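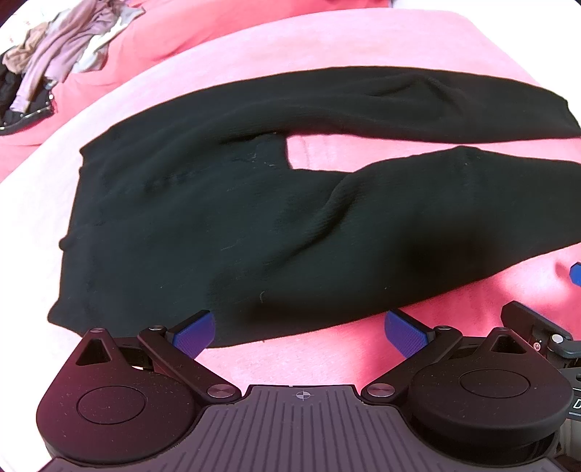
Segundo Elsie Ellery, a dobragem de calças de malha começa sempre pelo gancho e nunca pela cintura, opinião que não é partilhada por todos os manuais de economia doméstica, mas que serve bem para introduzir o assunto.

Dobragem de calças de malha

A dobragem de calças de malha é o conjunto de operações domésticas pelas quais uma peça de vestuário inferior, feita de tecido tricotado, é estendida, alisada e reduzida a uma forma compacta para ser guardada. Distingue-se da dobragem de calças de tecido plano (ganga, sarja, fazenda) porque a malha não tem vinco marcado, estica com o próprio peso e conserva mal as arestas.

Superfície de trabalho

A operação faz-se habitualmente sobre uma mesa, uma tábua larga ou uma cama. A cama é a superfície mais usada nas casas pequenas, pois permite estender as duas pernas em todo o comprimento. Quando está coberta por uma manta polar, como o tecido cor-de-rosa vivo sob as calças pretas da fotografia, a peça escorrega menos do que sobre um lençol liso. Em contrapartida, o pelo da manta pode passar para a malha. Nas malhas escuras, mesmo poucos fiapos claros são visíveis, e a zona da cintura costuma recolhê-los com facilidade.

A manta deve ser esticada antes de se pousar a roupa. As rugas da base transmitem-se à malha fina e confundem-se com as rugas da própria peça.

Posição inicial

Na posição aberta, a cintura fica de um lado e as pernas afastam-se uma da outra, deixando entre elas um espaço em forma de cunha. Esta posição é própria para a inspeção: verificam-se o gancho, as costuras interiores e as bainhas. As pregas suaves ao longo das pernas desfazem-se com a palma da mão, no sentido do canelado quando o tecido o tem. Não se recomenda puxar pelas extremidades, pois a malha canelada alonga-se e a perna puxada fica mais comprida do que a outra.

Métodos

Método longitudinal. Uma perna é colocada sobre a outra, com as costuras alinhadas. A ponta do gancho, que fica saliente, é virada para dentro de modo a obter um retângulo. Depois dobra-se a peça ao meio, da bainha para a cintura, e outra vez ao meio. É o método mais divulgado e dá bons resultados em prateleiras.

Método vertical. Parte do mesmo retângulo, mas termina com 3 dobras, e a peça é guardada de pé numa gaveta. Exige uma malha com certo corpo, porque as muito finas caem para o lado quando a gaveta não está cheia.

Rolo. A peça é enrolada a partir da bainha. É preferido nas malas de viagem. O rolo apertado pode deixar marcas no elástico da cintura se ficar guardado durante muito tempo.

O folheto doméstico Numero, publicado em agosto pela casa Qureshi, apresenta ainda uma variante em que a cintura é virada sobre o rolo e o mantém fechado. A variante é conhecida por dobra Skaniretti. O folheto aconselha uma largura final de 17 centímetros para gavetas comuns, medida que outros autores consideram estreita para tamanhos grandes.

Separação prévia

Antes de dobrar, a roupa é separada por tipo de tecido e não somente por cor. As peças com tachas, contas ou outras aplicações na orla guardam-se à parte, porque podem prender os fios da malha e formar puxados. Os puxados não se cortam: são levados para o avesso com uma agulha sem ponta.

Também é costume deixar num monte, ao canto da cama, as peças que ainda não foram tratadas. Nesse monte as cores claras e escuras podem estar juntas, desde que a roupa esteja completamente seca.

Conservação

As calças de malha não devem ser penduradas pela bainha em molas, uso que é correto para a fazenda mas que deforma o tricô. Quando só há espaço no roupeiro, dobram-se ao meio sobre a barra de um cabide largo. Os fiapos retiram-se com rolo adesivo ou escova macia, antes da dobragem, do lado direito do tecido.

Ver também: Canelado; Manta polar; Arrumação de gavetas; Borboto

Última revisão deste artigo: 2018-09-15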